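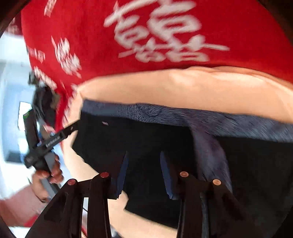
Attachment 1. Hand-held gripper with its fingers against black fabric, clothes folding station.

Ticket 2059: Opening value does not return to zero, recordings refused by Ulel
Site: Grajales
Support: Drekbridge
Status: Solved, one point open
Share 40 | Comments 6

Opened, 9:10

Good morning. We record clothes folding with the hand-held grippers, and in the evening we send the recordings to Ulel for the check. In December we sent 2,059 recordings and 691 were refused. All the refused ones have the same message: "Opening below zero at rest, rule 4."

We understand rule 4 as follows. When the fingers are fully closed and nothing is between them, the opening value must be zero, with the small tolerance from the Hikeo handbook. In the refused recordings the value goes clearly under zero when the gripper is closed on the empty table at the end of the task. At the start of the same recording it is fine.

I would like to know two things. Can the refused recordings be repaired, or must we do them again? And is it a fault of the grippers or of our method?

What I already checked before writing:

- The charge of the battery. It is full at the start of each shift.
- The screws of the hand grip. None is loose.
- The finger pads. They are clean, and I pressed each one with the thumb to see if it moves. It does not.
- The version of the recording program. It is the same on all our grippers.

I did not open any gripper, as the handbook does not permit this to operators.

Reply from support, 10:25

Thank you for the clear report. Please do not delete the refused recordings and do not change them by hand. Rule 2 says that the original file stays as it was written, and any repair is made on a copy.

Please tell us:
1. Which clothes are in the refused recordings?
2. When in the session do you make the zero setting?
3. Does the same gripper give good and refused recordings on the same day?

Reply from site, 11:40

1. Most of them are dark trousers and shorts, thick ones, many with an elastic waistband. There are also some sweaters. Thin shirts are almost never refused.
2. We make the zero setting before the task, as rule 3 asks.
3. Yes, the same gripper gives both. For this reason I do not believe much in a broken gripper.

My first idea was the color. I thought that maybe the program cannot see the edges of the fingers well in front of black cloth. So I made a test with a thick white towel and with a thin black scarf. The towel recording was refused and the scarf recording was accepted. It is only one test of each, but it goes against the color.

Reply from support, 13:05

The test was useful. The opening value is not taken from the picture, it comes from the sensor in the hinge, so the color of the cloth has no part in it. The thickness can have a part.

Please watch one operator from the moment of picking up the gripper until the first fold, and write what happens in which order. Please do not tell the operator what you are looking for.

Reply from site, 14:50

I watched three sessions. The order was this:

- Gripper is picked up.
- Garment is laid on the table.
- Gripper is closed on the edge of the garment, to test the hold.
- Zero button is pressed, while the gripper is still closed.
- Gripper is opened, recording is started, folding begins.

I see the problem now. The zero is taken with cloth between the fingers. With a thin shirt the error is small and stays inside the tolerance. With a waistband it is bigger, and later, when the fingers close with nothing between them, the value goes below zero.

I must add that the operators did not break the rule as it is written. Rule 3 says: "Set the zero with the gripper closed, before the task." They did have the gripper closed and it was before the task. The habit of testing the hold first came from our own training sheet, which I wrote. I will correct it. 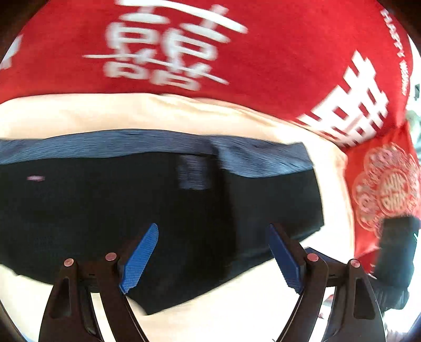

Is it enough to set the zero one time in the morning?
Set it at the start of each session, and again after a pad is changed, after a gripper has been dropped, or when the same gripper goes to another operator.

Reply from support, 15:30

We agree with the cause. Here is the order which we ask you to use from now on:

1. Hold the gripper away from the table and away from your clothes.
2. Look between the fingers. There must be no cloth, thread or label.
3. Close the fingers fully with a normal hand force. Do not squeeze.
4. Press the zero button and keep the fingers closed until the light is steady.
5. Open fully, close again, and read the value. If it is not zero within the tolerance, repeat from step 2.
6. Only now touch the garment.

If step 5 fails two times, take this gripper out of use and write a ticket. Please do not continue with a "small" error, even when the garment of the day is thin. The next person will not know that it is there.

The hold test on the garment is a good habit and you can keep it. It only has to come after step 5.

For the refused recordings: a repair is allowed when the recording shows at least one full closing with nothing between the fingers. The value at this moment is taken as the true zero and the whole recording is moved by this amount. The copy gets the mark "zero corrected" and the name of the rule. When there is no such closing, the recording stays refused and must be done again.

Reply from site, next day, 8:20

We used the new order for the evening shift. No recording was refused for rule 4. One was refused for rule 6 (the garment leaves the table), which is correct, it fell down.

I went through the refused recordings of December. Our operators usually close the gripper once at the end, away from the cloth, so the larger part can be repaired. For the other ones I will plan extra sessions. Two operators asked if they may clip a thread from the pad with scissors. I said no, and to pull it out with tweezers with the gripper switched off. Please correct me if this is wrong.

Reply from support, 9:15

Tweezers with the gripper switched off is right. Scissors can cut the pad, and a cut pad changes the closed position a little, so you would have the same message again from a different cause.

We sent a request to Hikeo to change the text of rule 3. Our proposal is: "Set the zero with the gripper fully closed, nothing between the fingers, before the first contact with any garment." Until the handbook is changed, please put this sentence on your training sheet, with a note that it comes from this ticket.

Reply from site, 9:50

Done. The sheet is replaced at all stations and the old one is removed from the shared folder.

One open point from my side. Ulel gives the message only at the evening check, so a whole day can be recorded with a wrong zero. Could the recording program give a warning directly, when the value goes under zero? It would save us much work.

Reply from support, 10:30

Passed to Hikeo as a separate request. We keep this point open here and will write when we have an answer. Until then we suggest to send the first recording of each session to Ulel by itself and to wait for the result before you continue.

6 comments | 40 shares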